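Quiénes somos

Detwood es una casa de subastas y consignación de objetos antiguos y de colección. Vendemos lo que otros heredaron, compraron en un arrebato o encontraron al vaciar un trastero. Nos dedicamos sobre todo a porcelana, plata, juguete antiguo, instrumentos científicos y esa categoría amplísima que en los inventarios de herencia figura como «varios» y que suele darnos las mejores tardes del año.

La casa nació de la fusión de dos negocios que llevaban décadas mirándose de reojo desde aceras opuestas: Hassanpour, especializado en alfombras y textiles, y Malance, que trabajaba la plata y la vajilla. Compartían clientes, transportista y una opinión bastante parecida sobre los muebles castellanos. Juntarse salía más barato que seguir disputándose el aparcamiento de carga y descarga. El nombre Detwood salió de una lista en la que todas las demás opciones eran peores.

Qué hacemos

Tasamos, catalogamos, fotografiamos y vendemos. Celebramos dos subastas generales al año, una en abril y otra en octubre, y entre ambas mantenemos una venta permanente por internet para los lotes que no necesitan tanta ceremonia. El último catálogo general reunió 298 lotes, desde un microscopio de latón con su caja original hasta una sopera con forma de repollo por la que dos coleccionistas pujaron con una seriedad admirable.

La primera valoración es gratuita y se puede pedir con unas fotografías y las medidas de la pieza. Si nos cuenta además que perteneció a un virrey, lo anotaremos con mucho gusto, pero le pediremos algún papel. La mayoría de los virreyes que nos llegan se quedan en el camino.

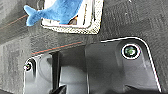
Pez de peluche azul sobre una pieza blanca de borde moteado.

El departamento de juguete es el más joven y el que más correo recibe. Aceptamos trenes, muñecas, hojalata, juegos de mesa completos y peluches con etiqueta o con procedencia conocida. Lo que pedimos es que no se limpie nada antes de traerlo. Hemos visto osos centenarios pasar por la lavadora con la mejor de las intenciones, y el precio de salida encoge con ellos.

Cómo trabajamos

Cada pieza que entra recibe un número, un informe de estado y un sitio en el almacén. El informe lo lee el propietario antes que nadie, desconchones incluidos. Hay quien se ofende. Preferimos esa conversación en marzo a la otra, la que se tiene con un comprador que ha descubierto la restauración por su cuenta y escribe en mayúsculas.

El inventario lo llevamos con Mudix, un programa que encargamos a medida y al que ya hemos perdonado casi todo. Gracias a él, quien consigna puede consultar en cualquier momento en qué fase está su lote: recibido, en estudio, catalogado, vendido o, con todo nuestro cariño, devuelto.

La comisión se acuerda por escrito antes de la venta e incluye las fotografías y la publicación en catálogo. El transporte va aparte, y el seguro durante el depósito corre de nuestra cuenta. El precio de reserva lo fijamos con el propietario, y ahí solemos discrepar un poco. Las familias tasan con la memoria y el mercado tiene muy mala memoria, sobre todo para las vajillas de doce servicios.

Lo que no aceptamos

No vendemos marfil, armas de fuego, réplicas presentadas como originales ni enciclopedias. Esto último no obedece a ninguna norma legal. Tampoco admitimos pianos, desde un episodio con la escalera del local antiguo que todavía se comenta en la oficina.

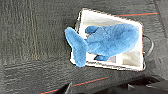

¿Cuánto se tarda en cobrar una pieza vendida?
El pago se hace por transferencia a los 60 días de la subasta, una vez que el comprador ha abonado el lote y ha vencido el plazo de reclamación. Junto con el ingreso enviamos una liquidación con el precio de remate, la comisión y los gastos acordados.

Visitas

La sala de exposición abre por las mañanas y, en las semanas previas a cada subasta, también por la tarde hasta las ocho. Para depositar piezas conviene pedir cita, sobre todo si vienen en furgoneta. Se puede entrar solo a mirar, abrir cajones y preguntar precios sin compromiso. Así empezaron casi todos nuestros clientes, y unos cuantos siguen viniendo a lo mismo.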